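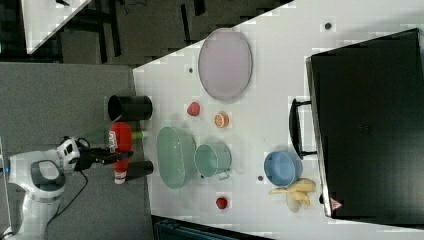

Orholm planner, version 2 — reviewed after a month of use
October 2024

Quick one as I'm off to Piltau in the morning and Yesenia wants this up before I go.

We bought a licence for Orholm to replace the motion planning half of our stack. Kept our own perception (the old Solura segmenter, lightly bodged). Job is tabletop pick and place — fruit, bowls, plates, cups, nothing heavy. Wrist camera plus one overhead.

Setup. Took me an afternoon. Docs are decent up to the calibration page, then they assume you know what a "tool frame offset" means in their convention. It's the flange, not the fingertips. Cost me two hours and a dented bowl.

Planning speed is the best bit. Median 40 ms for a reach across the table, and it hardly budges when you fill the table up. Old planner used to sit there having a think. Paths look sensible too, no more elbow swinging out for no reason.

Collision checking — good on anything with height. Poor on flat stuff. Thin plates get merged into the table surface unless you drop the voxel size, and then memory use goes through the roof. See-through things are worse, though I blame the depth data for that more than Orholm.
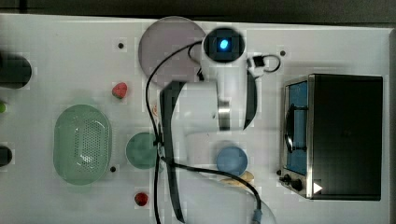 Overhead view. Cable slack isn't in the collision model, so keep an eye on it.

That cable thing is my main moan. Arm and gripper get modelled properly, cables don't exist as far as the planner's concerned. You can add a fat cylinder round the wrist as padding but then it refuses half the grasps near the bowls. Uriel wrote a script that caps wrist rotation instead, works alright. Should be a tick box.

Replay tool is lovely. Scrub back through a run, click any waypoint, see why it picked that one. Found 109 near misses in the first batch of 1,000 logged plans, nearly all of them the gripper body over a bowl rim. Wouldn't have spotted those otherwise.

Error mesages are rubbish. "Goal invalid" covers everything from out of reach to typo in the config file.

Support: emailed twice, Pascal Caron answered both times same day, second time with a patch. Can't fault it.

Would I buy again — yes, for the speed and the replay. If your table is mostly flat or clear things, get the trial first and test on your own kit. Marisol still prefers the Ó Ceallaigh one but she does bin picking, differnt problem.

Four out of five. Would be four and a half with cables.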